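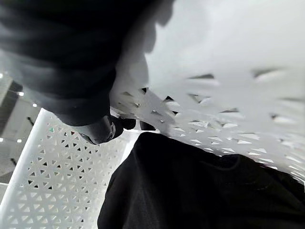
Section 2. Planning the purchase of your Tresia laundry handling cell

Please read this section before you send the order form to Lemham. It is written for the person who prepares the budget and for the person who will be responsible for the room. Assembly starts in Section 3 and is not explained here.

2.1 Before you ask for a quotation

1. Write down what the robot must handle in the first year. Be exact. "Clothes" is too wide. "Shirts and towels, dry, from an open basket" is a good entry.

2. Decide who signs the order and who signs the acceptance. These should be two different persons. If you have only one person for both, tell Ilse Buschmann in the order office and she will send you the short form.

3. Measure the door, the corridor and the elevator. The biggest crate is 70 cm wide and it can not be turned on its side.

4. Fill in the planning sheet at the end of this manual. Leave the field "hand type" open until you have read 2.2.

Note: A quotation is valid until the last day of the month after it was made. A quotation from November, for example, can not be used for an order in January.

2.2 Choosing the hand 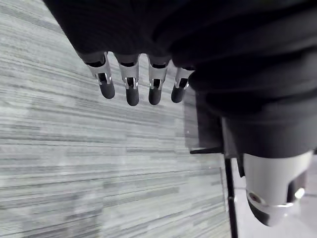 The hand is normally the part of the budget which is estimated too low. Customers compare the price of the arm very carefully and then they take the first hand in the list. Please do it in the other direction: choose the hand first, then the arm that can carry it. For soft goods we offer the Trilow gripper and the hand with separate fingers. With the second one you have to plan for more small parts. Each finger has its own metal segment with little joints, and a dark rounded pad at the tip, and all of these must be in your spare parts list. The black covering over the back of the hand is also a separate line in the order form. Please do not forget it.

1. Mark the hand type in the planning sheet.

2. Add one full set of finger pads to the first order. The price of a set is 1,347 dollars, without shipping.

3. Add two coverings if the cell works every day. One can be cleaned while the other is in use.

4. Check with your purchasing department if wear parts can be paid from the same account as the machine. In many organizations this is not allowed, and the order comes back.

Caution: Do not buy pads from the older Quispe series, also when the price is attractive. They fit on the finger but the fastening is different and they can come off under load.

2.3 Costs for the room

The price of the cell does not include changes in the room. Put these in a separate budget line, with your own supplier.

1. Floor. The stand can be placed on carpet or on hard floor, but all feet must be on the same kind of floor. If the carpet ends in the working area, plan to cover it or to remove it.

2. Power. Plan one circuit only for the cell. An extension cord is not permitted.

3. Light. The wrist camera needs even light over the baskets. Ceiling lamps are often enough, but windows need a blind.

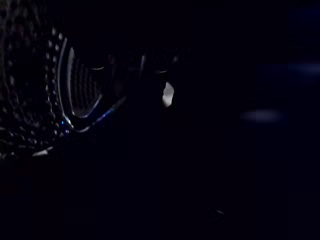 4. Baskets. Use one model of basket everywhere and buy the reserve at the same time. Models change quickly in the shops and a new shape means new teaching of the positions.

5. Free space. Keep the passage behind the stand open so that the technician can reach the cabinet.

Note: If the room is rented, ask the owner for a written permission before you order the electrical work. This can take over 2 weeks.

2.4 Sending the planning sheet

1. Send the sheet to Roxana Carhuamaca for technical questions, or to Brayan Grajales if you only need a price.

2. Wait for the confirmation number. Without this number the delivery date is not reserved.

3. Keep a copy of the sheet with the manual. The technician will ask for it on the first day.

Caution: Do not start work in the room before you have the confirmed drawing. The drawing in this manual is only for orientation - your cell can be different.

Text revised 26 January 2023, checked by Édgar Ospina.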